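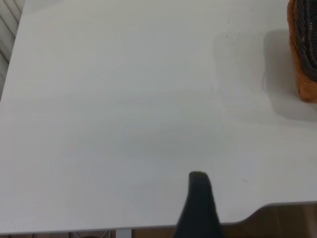
Start w/ the kitchen desk story. Eldana Kahsay, Prenderthorpe office, couldn't finish a report for 4 weeks, then did it in one morning. What changed? She moved the mail. (pause, let them laugh) Point is clutter asks you questions all day – pay me, file me, call Arnel back. A plain white top like this one, no pattern, no writing on it, asks you nothing. Dont oversell it tho, matte and pale is my taste, not a rule.

Next – the 40 minute reset. End of day, everything off, only put back what you need tomorow. Boyang's version is shorter, mention if time.

Show of hands, who has a drawer they can't close?

Skip the Bromel survey if running late. If not: 51 people asked, most blamed the boss, then the printer.

Close on Lilibeth's question, then Q&A. Water!! Handouts by the door.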